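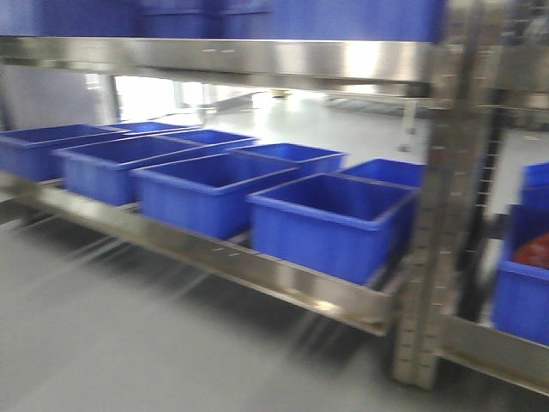

I went to the open day at Pletivthorpe last week because Karim El Idrissi, who I used to work with, has been there since the spring and kept telling me to come. The company makes picking robots for small warehouses. Most of what it does comes down to getting one item out of one container and into another, over and over, without a person standing next to it. The shelving is the ordinary steel kind with slots up the posts, filled with blue plastic bins, and I liked that. We have almost the same racks at Hopkin, where I work, and I have sat through too many demos built around special trays you could never afford to buy in quantity. Several of the bins on the lower shelf were empty. At our place an empty bin is a small problem of its own, so I asked how the robot knows. Karim said it looks into the bin before it reaches, and if it sees nothing it reports the bin and goes on to the next order line.

The day started with a talk by Zineb Ouazzani, who runs the software side. She kept it short. The arm does 400 picks an hour on boxes with flat sides and a good deal fewer on anything soft. Bags of cable ties are bad. Clear plastic is worse. She put the failure numbers on the same slide as the good ones, and she took questions as she went instead of saving them for the end.

After that we were split into groups. Mine had 11 people in it, mostly from parts distributors, plus a couple of students. Haf Howells took us through the setup procedure, meaning what you would have to do if you bought one. You measure the racks, you mark the bins, and you run the arm through each position at low speed. She said a new site takes 3 days if the racks are straight. Ours are not straight. I wrote that down.

There was a break for coffee, and I talked with a man who had tried the Brelness system a few years back and sent it back. His complaint was the grippers wearing out. I put that to Haf later and she said the pads are a wear part here too, and that you change them yourself with a hex key.

The part of the building we were shown is one big room, with a carpeted section and office furniture past it, white table and gray chair and so on. I had expected more of a factory. Cardboard boxes were stacked at the edge of the carpet, and somebody's black shoulder bag was lying there too.

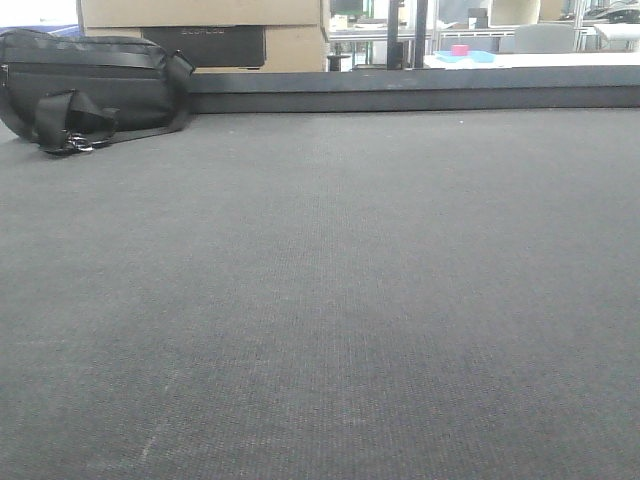

The afternoon session

After lunch it was benches. Sioned Beddoe does the testing, and she talked us through how a new item gets added. It is handled 60 times in different positions, and then someone goes over the misses and decides if the item is worth supporting. She has turned down a few customers' products on that basis. I thought that was a good sign, though I can see the sales people might feel differently.

The benches have red steel frames and dark tops, and they are on casters so they can be moved when a test needs more floor. I asked who makes them and was told Pikcombe. I have put them on my list whatever happens with the robot.
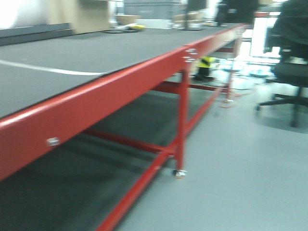 Would it work in a warehouse as small as ours?

It could, for the boxed parts. The bagged stock would still have to be picked by hand, and that is close to half of what we ship. Zineb's view was that a site like ours should start with one aisle and leave the rest alone for a season. The racks would need straightening first, and I would want to see a price for spare pads before I took it to anyone at work.

They are holding another open day in November. Karim says the new gripper for soft items should be on the arm by then. I plan to go, and I will take a box of our own bagged stock with me and ask Sioned to try it.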